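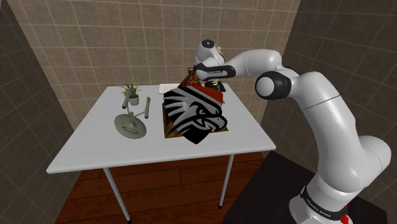 Getting your packing bench ready for a robot arm: start with the practice room

If you have just been told that an arm is coming to your bench, put the kettle on first. At Ekent we pack odd things, mostly one-offs and gift items, and when the plan went up in February the mood in the packing room was not cheerful. I have written this for the people who will stand next to the machine, and for their shift leads, who will get the questions. We do our rehearsing in Pokus, the simulator, well before anything is bolted down, and I would urge you to do the same.

Before you begin

You will need a computer that can run Pokus, your own bench layout (a pencil sketch with measurements is fine), and two people who pack every day. Please do not send only the engineers! Lucyna Michalski has packed here longer than I have been employed, and in her first hour she moved half of what I had so carefully laid out.

Step 1. Build the bench, then clutter it

Set up the table and the arm, and then put awkward things on it. It is very tempting to practise with neat little cubes, and you will learn next to nothing from them. Choose shapes that are a nuisance to hold: a model spaceship, a plant in a pot, a box with a printed panel on it. Let the packers choose, as they know which goods make them sigh.

Step 2. Write down how a person does it

Ask each packer to talk through one item slowly while somebody else takes notes. Where do the hands go? What gets turned over, and what gets put to one side for later? Our sheet for flat panels ran to 2 pages, which surprised all of us, the packers included.

Step 3. Try the grips

Now take one item at a time and let the packers say where the gripper should take hold. Thin, flat goods deserve an afternoon of their own. Look at them from close to the gripper as well as from across the room, because the tilt of a panel is much easier to judge from there.
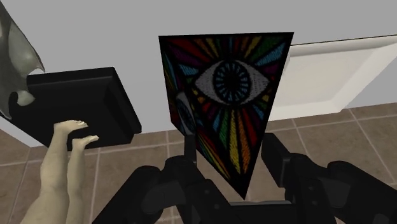
Triangular panel held upright in the gripper, point down, with the black tray to the left.

Keep the runs that go wrong. We saved over 2000 of them, and run 3069 still gets brought up at tea break, though I have promised not to say whose idea it was. Give each one a short note in plain words – "slipped", "too low", "hit the rim" – and leave the codes to the software.

Step 4. Decide who does what

This is the part people are really waiting for, so don't leave it to the end of a Friday meeting. Go down the list of tasks together and mark each one: arm, person, or both. On our Prendar line the arm was given the lifting and setting down. Checking, wrapping and anything with a ribbon stayed with us. Two packers have taken on the daily set-up as well, and Frans Postma made sure that this went into their job descriptions and their pay, which you should ask about early.

Step 5. Agree the stop rule

Anyone at the bench may stop the arm, at any time, without giving a reason. Write it on a card and fix it at eye level. We start at 80 per cent of the planned speed and leave it there until the packers ask for more. The Holmgren bench never has asked, and it still runs at that speed.

Next page: moving from Pokus to the real bench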